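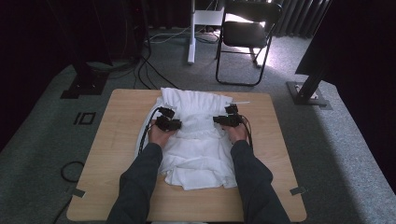
Thursday, August
Angus Hepburn
3 min read

Segmenter again. Jui-lin Chuang spent the morning on the cloth and I spent it on the timestamps, so one of us has something to show for it.

Where we are: Bostari ingests the two gripper streams plus the head view and cuts each recording into grasp, move, smooth, release. On towels it's fine. On anything white with ruffles it decides the whole episode is one long smooth, then adds a release at the end out of politeness.

First suspect was the jaw signal. The left gripper's width readings arrive late compared with the head view, and the right one doesn't, so a two-handed grasp gets logged as two one-handed grasps with a regret in between. Measured the lag at 13 ms on a fresh start and 247 ms after a long session. It drifts. I had a constant in the config called LAG_FINAL, which I have now deleted with some feeling.

Fix for now: resync on every jaw close, interpolate between. Ugly, but the plots line up. Branch is lindsay-resync if you want to be appalled in detail.

Second suspect is the cloth mask. White garment on pale wood grain, and the mask leaks off the hem into the table whenever the light from the side is strong. Pirnham (the old mask model) does this badly. Stemell does it less badly and takes almost 400 ms a frame, so it can't run live. Jui-lin's view is that nothing about labelling needs to be live and I should stop wanting it to be. Noted.

Tried pressing events as well. When both grippers push down on the fabric without closing, the segmenter has no class for it and picks whichever label it used last. I've added "press" as a fifth label. That breaks the evaluation script, which has the number four written into it in three separate places, all by me.

Reran the back catalogue up to episode 2000 with resync on and Pirnham off. Grasp boundaries look sane on the ones I opened. Haven't opened many.

To do:
 - Stop the drift at source. Clock on the left board?
 - Evaluation script, all three fours.
 - Ask Jui-lin whether a press followed by a drag is one event or two. We disagreed before lunch and then again after it — differently.
 - Rename the branch before anyone asks who Lindsay is.

Notebook queries to Angus or Jui-lin, bench end of the lab | © Bostari project | Back to top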